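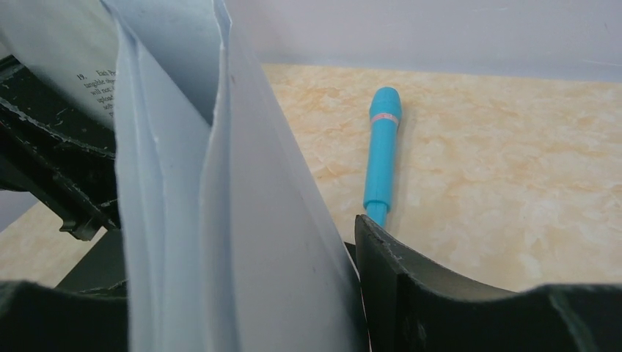 According to Nedeljković, a paper-handling cell should be judged by the state of its fingertips before anything else, as most faults blamed on software begin there. The maintenance notes for the Plallow cell take the same position and place finger inspection at the head of the routine.

The Plallow cell is a tabletop station with two robot arms, used at Indero for trials in gripping and folding printed sheets. It is known mainly for its upkeep procedure, which was written for operators without formal training in robotics.

Layout

Both arms stand on a common black rail along the near edge of the table. The rail rests on aluminum framing, and light gray panels close the left, right and back sides. Each arm ends in a gripper with black fingers.
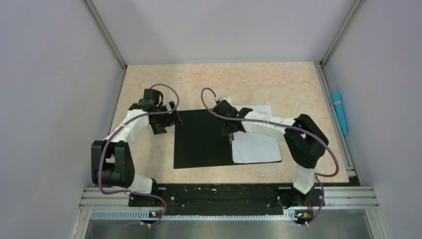
The two arms over the work surface, with the black mat and a sheet of paper between them.

Setup

The arms are brought to a rest position and zeroed one joint at a time, beginning at the base. Closing force is then set on a single sheet. Too much force leaves a crease at the grip point – too little lets the sheet slide when the arm turns. The mat is laid flat before the reach of either arm is tested, and the settings are saved separately for each side.

Routine care

Fingers are wiped with a dry cloth at the start of a shift and checked for chips. Surface scuffing is accepted. A raised edge that catches paper is not, and the finger is replaced. Cables are checked for slack at full reach, and base screws are tightened after every 78 hours of running.

Repairs

The log records 1,480 hours of operation up to September, with two wrist servos replaced in that time. Both units had developed play in the output gear. After a servo change the whole arm is zeroed again, a step that the earlier Kumon manual limited to the wrist joint.

See also: End effector; Paper handling; Preventive maintenance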